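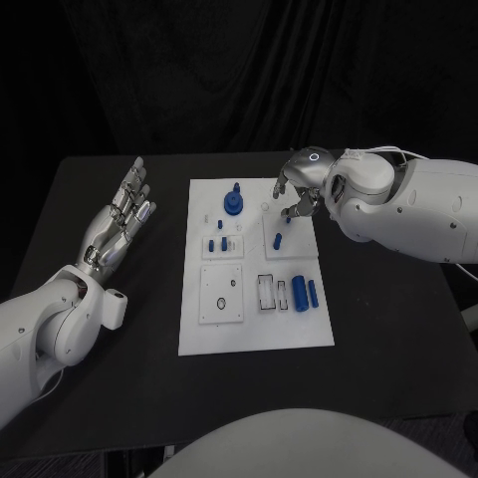

Gwion Wogan wrote to me after my last post that if I have to drive the robot through every single move myself, then the robot hasn't learned anything and I've just bought a very slow pair of hands. I've been chewing on that for days, Gwion! You have half a point, and I wanted to answer it properly.

I do drive every move, at least for now. At Belimbridge we steer both arms by remote control, and each run gets saved so the software can study it later. Our goal for July is 267 good runs of the peg board. The robot doesn't copy any one of them. It looks for whatever they have in common, so my little wobbles (and I have plenty) get smoothed over, or so I'm told.

What surprised me is how much of the job is in my own head. I've been putting lids on jars my whole life and never once thought about where my thumb goes. Now I think about it all day long.

Take the blue gear. You have to close the fingers around it on the board, and I had to learn to come down slowly, get the thumb settled, and only then squeeze.

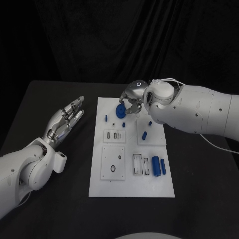

Things I do differently now

I let the idle hand stay idle. My left used to drift around whenever my right was busy, and Vasilică Pop pointed out that the software would happily learn the drifting too. So I park it off to the side and try to forget about it, which is harder than it sounds when you talk with your hands like I do.

I also stop before every grasp, just for a breath, with the fingers open.
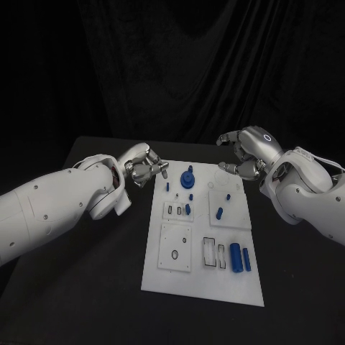 That pause makes each run a bit longer, and I did grumble over it, but my runs have been a lot tidier ever since. I cap myself at 60 seconds for one part, and if I go over I throw the run out and start again, usually after a cup of tea and some muttering.

So, Gwion, ask me again once the July runs are in. I'd love for you to come by and try the controls yourself, and I'll save you the skinny pegs.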